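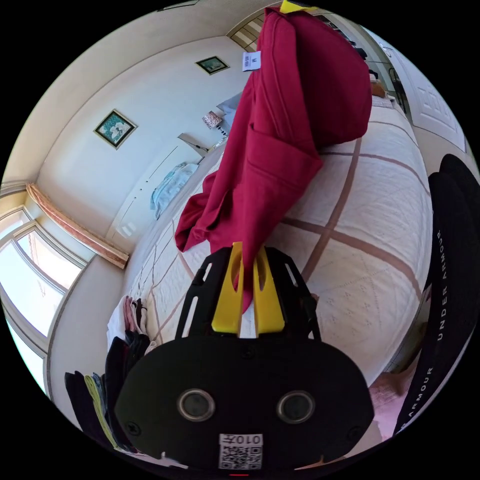 Über uns

Keltthorpe ist eine Prüf- und Beratungsstelle für die Arbeit mit Greifwerkzeugen und Servicerobotern in Wohnräumen. Der Schwerpunkt liegt auf der Handhabung biegeschlaffer Teile, also Kleidung, Bettwäsche und Handtücher. Wir schreiben Arbeitsregeln, prüfen deren Einhaltung und schulen das Personal, das vor Ort mit den Geräten arbeitet. Eigene Roboter stellen wir nicht her, und wir vertreiben auch keine.

Auftraggeber sind Hersteller, Forschungsgruppen und Dienstleister, die Handhabungsaufgaben im Haushalt aufzeichnen oder automatisieren. Geleitet wird die Stelle von Shiuli Rathnayake, die auch die fachliche Freigabe aller Regelwerke verantwortet.

Arbeitsgebiete

Regelwerke: Wir führen die Hausregel Jukum für handgeführte Greifer und die Hausregel Vastness für mobile Systeme mit eigenem Antrieb. Beide werden jährlich im März überarbeitet. Änderungen zwischen den Ausgaben erscheinen als nummerierte Nachträge und gelten ab dem Tag der Zustellung.

Prüfung: Geprüft wird am Einsatzort oder in unserer Prüfwohnung Malinowski. Die laufende Prüfliste umfasst 371 Positionen. Welche davon anzuwenden sind, legt der Prüfplan fest, der dem Auftraggeber vor Beginn vorliegt.

Schulung: Die Grundschulung dauert 2 Tage und schließt mit einer praktischen Abnahme. Wer länger als ein Jahr nicht am Gerät gearbeitet hat, wiederholt die Abnahme.

Grundsätze der Hausregel Jukum

Die folgenden Punkte gelten für jeden Einsatz in bewohnten Räumen. Sie ersetzen weder die Betriebsanleitung des Herstellers noch die gesetzlichen Vorschriften.

1. Einwilligung. Vor dem ersten Griff liegt die schriftliche Einwilligung des Haushalts vor. Sie benennt die Räume, die Gegenstände und den Verwendungszweck der Aufnahmen. Ein Widerruf ist jederzeit möglich und wird noch am selben Tag umgesetzt.

2. Kennzeichnung. Jedes Gerät trägt eine maschinenlesbare Kennung. Beschädigte oder verdeckte Kennungen werden vor Arbeitsbeginn ersetzt. Die Kennung wird im Einsatzprotokoll geführt, ein Tausch innerhalb der Schicht ist mit Uhrzeit einzutragen.

3. Greifflächen. Die Finger werden vor jeder Schicht auf Grate, Risse und Verunreinigungen geprüft. Für Textilien sind nur flächige Backen ohne scharfe Kanten zugelassen. Bei sichtbarem Abrieb auf hellem Prüftuch wird der Finger ausgetauscht.

4. Ansetzen am Textil. Gegriffen wird an einer Falte oder an mehrlagigem Stoff. Knöpfe, Reißverschlüsse, Schmuckbesatz und eingenähte Etiketten sind keine zulässigen Griffpunkte. Taschen sind vorher auf Inhalt zu kontrollieren.

5. Anheben. Das Teil wird so weit angehoben, wie es der nächste Arbeitsschritt erfordert. Verhakt es sich, wird der Greifer geöffnet und neu angesetzt. Ziehen gegen Widerstand gilt als Abweichung und ist zu protokollieren.

6. Ablage. Gefaltete und noch zu bearbeitende Stücke werden getrennt abgelegt. Die Ablagefläche muss sauber und frei von heißen oder spitzen Gegenständen sein. Lampen und Glas im Schwenkbereich werden mit Zustimmung des Haushalts umgestellt.

7. Personen und Tiere. Betritt eine unbeteiligte Person oder ein Haustier den Arbeitsbereich, ruht die Arbeit. Die Aufzeichnung wird angehalten, der betroffene Abschnitt markiert und nach Rücksprache gelöscht.

Umgang mit Abweichungen

Wir unterscheiden 2 Klassen. Abweichungen der Klasse A betreffen Personen oder Daten und führen zum sofortigen Abbruch des Einsatzes. Klasse B umfasst alle übrigen Fälle, etwa eine unleserliche Kennung oder einen unzulässigen Griffpunkt. Sie sind innerhalb von 7 Tagen zu beheben und schriftlich nachzuweisen. Wird die Frist versäumt, ruht die Bescheinigung für das betroffene Gerät.

Beschädigte Textilien werden dem Haushalt gemeldet, auch wenn der Schaden gering ist. Über den Ersatz entscheidet der Auftraggeber nach seinen eigenen Bedingungen. Das Prüfprotokoll stellen wir beiden Seiten zur Verfügung.

Unabhängigkeit

Prüfung und Beratung sind personell getrennt. Wer einen Auftraggeber beim Aufbau seiner Abläufe beraten hat, nimmt an dessen Prüfung nicht teil. Die Vergütung hängt nicht vom Prüfergebnis ab. Beteiligungen an Geräteherstellern bestehen nicht.

Bezug der Unterlagen

Die Hausregeln Jukum und Vastness sind in deutscher und englischer Fassung erhältlich. Verbindlich ist die deutsche Fassung. Einsprüche gegen Prüfergebnisse richten Sie schriftlich an die Leitung, unter Angabe der Protokollnummer und der Gerätekennung.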